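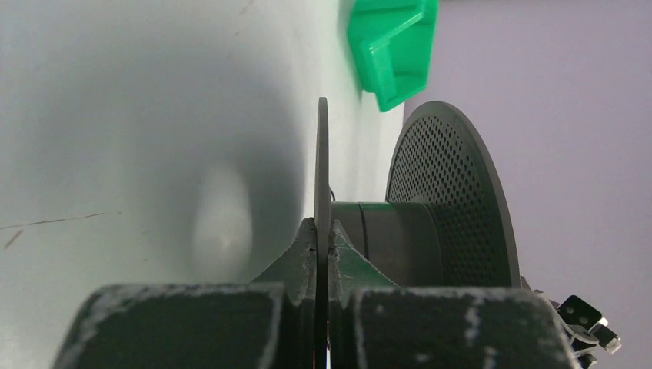
Milten is the bit of Python I use to get two small arms to agree on who is holding what. I started it in September because the teleop scripts we had at Filtstead kept both grippers in one big loop, and every time I changed the timing for one arm I broke the other. The test case I keep coming back to is a spool and its loose end. A thin strip standing up between two fingertips, with a dark perforated disc right beside it, is a horrible thing to segment – the strip is nearly the same grey as everything near it and you only see it edge-on. If your grasp checker copes with that, it'll cope with most of what's on my bench.

Last updated Wednesday, January 26, 2022.

What's in the repo

The core is a small state machine per arm plus a shared "claims" table. An arm claims a thing before it closes on it and gives the claim up after it opens. That's really all there is to it, though it took me far too long to get there. The perception side lives in its own folder and talks to the core over a plain socket, so you can swap in your own (please do, mine is a pile of thresholds).

Flokau is the viewer. It plays back a run with all the camera streams and the claims table side by side, and you can scrub with the arrow keys. I wrote it in a weekend and it shows, but I use it every day.

The sample data

There are 300 short runs, recorded at 20 frames a second, one folder per run. Joint angles are in degrees because I think in degrees, sorry. Gripper opening goes from 0 to 700, and those are raw servo units, so don't try to read millimetres out of them.

The wrist views are the most useful ones for the grasp checker. When the strand drops straight down from the hub into the closed fingertips you get a nice clean line to fit, and I use the angle of that line as a cheap guess at tension. It goes wrong when there's a second loose end curling off to the side! The fitter likes curves far more than it should, so set prefer_vertical to true in the config unless you enjoy watching it chase the wrong bit.

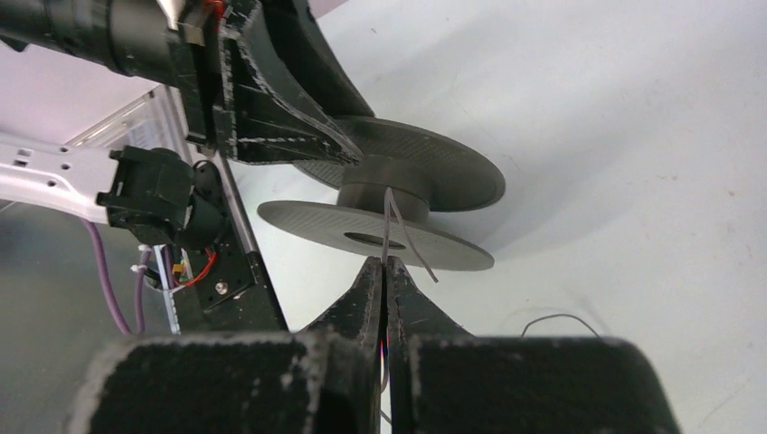 Getting it running

You need Python 3.8 or newer. Clone the repo, make a virtual environment, run the install script and then start the core with the "dry" option first. Dry mode prints every command it would send and moves nothing. I'd leave it in dry mode until you've checked your joint limits, as the defaults are for my arms and probably daft for yours.

If the viewer opens with a blank window, resize it once. No idea why.

Known problems

Handover between arms fails if both claim in the same tick. There's a retry, it's ugly, it mostly works.

Shadows on a pale tabletop sometimes get picked up as part of the object. The Michiels branch has a better mask for this but it's slow and I haven't merged it.

14 of the runs have a gap in the joint log. They're listed in gaps.txt and the loader skips them unless you ask it not to.

Licence is MIT for the code. The data is free to use as well, just keep this file with it.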